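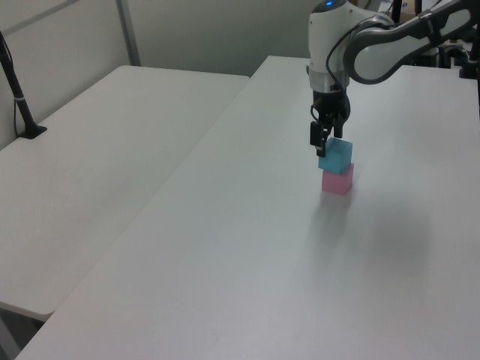 Hi everybody,

Sorry for the slow answer, I was moving apartments and my laptop was in a box under the pans. Quoting the bit I'm replying to:

> We're a high school club in Flimisthorpe and we signed up for the stacking event at the December meet. Our arm picks a block up fine and puts it down fine on the bare table, but as soon as it has to put one block on top of another, everything goes sideways. Either the top block gets squashed into the bottom one and the stack shoots out, or it lets go too high and the block bounces off. We've been changing numbers in the code for 3 weeks. Does anyone have a method? Also, is it okay to use foam blocks at the meet, or do they have to be the hard ones?
>
> One more thing, half the club wants to add a camera on the wrist and half wants to leave it alone. Opinions welcome!

Oh boy, I remember this stage. Our club at Flultholm spent most of a spring on it (and I was the one who kept changing numbers, so no judgment from me).

What got us out of it was going back to two blocks and nothing else. Pink on the bottom, blue on top, everything else off the table, and do that one stack over and over until you're sick of it. We use two different colors so that when we write in the log "blue landed left of pink" everybody knows which block we mean. Before that our notes said things like "the block hit the block" and they were useless a day later.

Then split the put-down into separate moves. Ours goes like this:

1. Move over the bottom block, well clear of it, and stop.
2. Come straight down at slow speed to the release height.
3. Wait half a second.
4. Open the fingers only a little.
5. Go straight up, and don't open wide or turn the wrist until you're clear.

Number 4 was the big one for us! We used to fling the gripper open all the way, and if one finger let go before the other it dragged the block along with it. You'd swear the height was wrong and it was the fingers the whole time.

For the height itself, please don't trust the size printed on the package. Measure your own blocks, and measure them stacked too if they're soft. We ran 109 stacks in our log with the same code, and 11 of them fell. When I went back through the notes, 6 of those were on one afternoon when somebody had bumped the table and we hadn't re-taught the pickup spot. So check your spot at the start of every session, even if you're sure it hasn't moved. Especially then.

About the blocks: I don't know the December rules for sure and I don't want to tell you wrong. Last time the Cuypers sheet only gave a size, and a couple of teams showed up with foam. Write to them before you buy anything. I like foam for practice, it's forgiving when you come down too low, but it'll hide a height mistake that a hard block would show you right away. If you can, do the last few weeks with whatever you'll have on the day.

On the camera, I'm with the leave-it-alone half for now. Get the plain version stacking from a fixed spot first. We tried adding one early, under a code name no less (Fandoleo, it had a logo and everything), and we ended up with two broken things where we'd had one. It came back the next year and went much better.

If you want our log sheet I can send it to the list, it's one page with columns for pickup spot, release height, speed and what happened. And tell us which gripper you've got! If your fingers have rubber pads on them there's another thing to try with the release, but it's a long story and I still have boxes to unpack.

Good luck over in Flimisthorpe,
the Flultholm club mentor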